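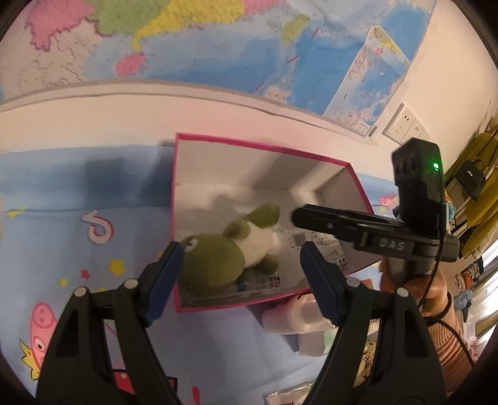
Packing Desk 2 replied that the night crew loves the new setup and wants to know if the soft toy picks can stay on it through July.

Ticket 455, Llewellyn site, status: open
Queue: Tanasberg pick assist

Yes please, keep them on! Plush is where I most want this to work – it squashes, it rolls, and folks here were lifting it into boxes 11 hours a day. Now they swap between guiding and checking, and two of them have asked to learn the Honder settings screen.

Still open: grip force drops back to default after a restart. Set it to 18 by hand for now and note the time in the log. Ikunis has the restart file and will post a fix to this ticket.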